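Leave the Pretty Things Out

I have been told three times this spring that I need a drawer. Once by a friend, once by a magazine in a waiting room, and once by a catalog from Katona, which wants 295 dollars for an organizer with little padded lanes in it, like a parking garage for makeup. I read the whole catalog standing up by the mailbox (the soup was on, I didn't care) and I came away more sure of my opinion than when I started, so now you get to hear it.

My opinion is that small, pretty, everyday things belong on a table. Out, in the open, where you can put your hand on them. I don't mean a heap of mail and dead batteries. I mean lipsticks and a bucket and a bowl if it's a nice bowl, on a surface you like looking at.

The current fashion runs hard the other way. Everything goes behind a door, the door has no handle, and the counter has one lemon on it. I stayed in an apartment like that in Morkton last August and it took me most of a morning to find a spoon! It was a beautiful place and I felt like I was trespassing in it the whole time. Give me a bit of blue tile on the wall and a table with flowers on it, soft pinks and greens that have been through a few seasons, and a pale pink bucket standing there as if it owns the spot. I love a bucket indoors. You can put anything in a bucket.

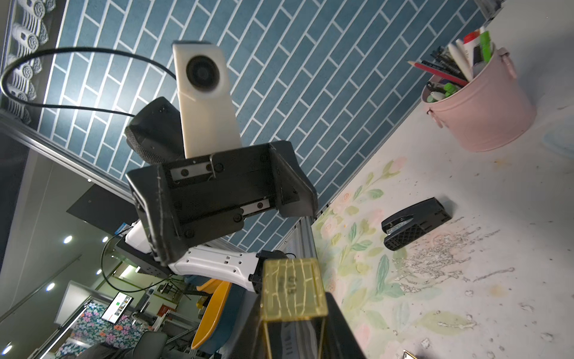

The Trouble With Drawers

A drawer is where I lose things. I put a lipstick in the drawer, the drawer closes, and as far as my brain is concerned that lipstick has left the country. Then I buy the same shade again. I did this with a brick color from Pustari and ended up owning it in 2 finishes and 3 sizes, which I only found out when I moved.

People who sell storage will tell you this is a storage problem. Get the dividers, get the labels. I've had the dividers! What happens is that the short tubes tip over in the lanes meant for tall ones, the square ones don't fit at all, and you end up with a miscellaneous section that slowly eats the rest.

And the labels make me feel scolded. I know what a lipstick is.

There's a dust argument, and I'll grant it. Things left out get dusty and specked, and a white table shows every crumb. If you hate wiping, you'll hate my system. I wipe when I notice, which is less often than my mother would like — and I've made my peace with a smudge. A table that gets used is going to look used.

What really gets me, though, is the matching. Hudex puts out those sets where every tube is the same height and the same color, so they line up like piano keys, and I understand the appeal for about a minute. Then I can't tell which one is which without opening them all. Mismatched is so much easier to live with. You reach for the black-and-gold one with the fancy clasp thing on it, or the peachy one with the round top, and you know what you've got before you've picked it up. Lay them side by side on a flowered cloth, let one lean over its neighbor, and you've got the nicest thing in the room for the price of stuff you already own. My favorite sort of tube is the kind that goes from sky blue down into pink. It's silly and it looks like candy and I would be furious to see it shut in a drawer.

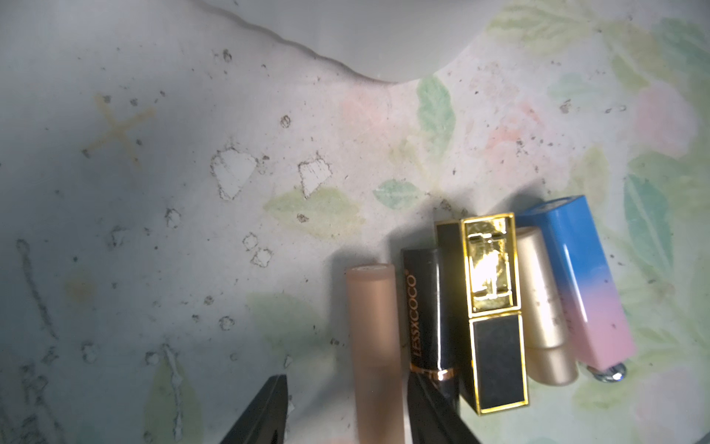
Posted Friday, May 5, 2023
Filed under: Home, Opinions
2,101 views

I should say what I don't leave out, before somebody writes in. Medicine goes away. Anything sharp goes away. Chargers go away, mostly, or at least they go behind something. And lipstick doesn't belong in a sunny window, so if your only table is in full sun, move the table or ignore me.

Otherwise, try it for a week. Take everything out of the drawer you use most and spread it on a cloth you like, one with a scalloped edge if you've got one tucked away for company. Don't arrange it too much. The things you pick up every day will drift to the front, and the ones still sitting at the back by the weekend can go to a friend or in the trash.

I've still got the Katona catalog, by the way. It's out on the table.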